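Planning the Equipment Purchase for a Small Handling Cell
Project report, second semester
Nour Tannous

1. What we were asked to do

The unit asked each group to plan the purchase of one robot arm and everything needed to run it, for a teaching workshop that already has benches and hand tools. The budget was set for us. Our job was to say what to buy, in what order, and what to leave out. I wrote up the costing section and this report, and I should say early that I am less keen on the plan than the rest of the group.

2. The quotes

We got two quotes. Dramo offered an arm with a gripper, a controller and a day of training. Korkix offered the arm and controller only, with the gripper listed as an option. On the first page Korkix looks cheaper. Once you add a gripper, a mounting plate and freight, the gap closes to $500, and I don't think that is enough to decide anything on.

Both brochures say the arm can be "up and running in minutes". Neither says whose minutes. We asked both firms for the name of a school or college that had bought the same model, and only Dramo gave us one. The technician there was friendly but told us the arm sat in its crate for most of a term while they sorted out a bench to bolt it to.

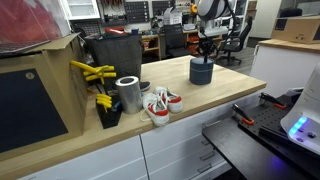
That conversation changed how we did the budget. Our first version put 79 per cent of the money into the arm and gripper and left the rest for "other". I argued that "other" is where the trouble starts. Clamps, fingers for the gripper, hex keys, spare cables, bins for parts and a decent surface to mount things on all cost money, and they are easy to forget when you are comparing arms.

3. What we left out

We dropped the vision package from both quotes. Climari sells a camera kit that would fit either arm, but the price doesn't include the software licence after the first year, and the sales rep was vague about the renewal. We also dropped the second gripper. It might be useful later, but we couldn't name a class that would use it.

4. Recommendation

The group recommends the Dramo arm. I agree, with the condition that the bench and fixtures are ordered first and the training day is booked for after they arrive. I would also like the service terms in writing before anyone signs. The quote says "local support", and when we asked, local meant a workshop in Abu Hammour that takes bookings by email.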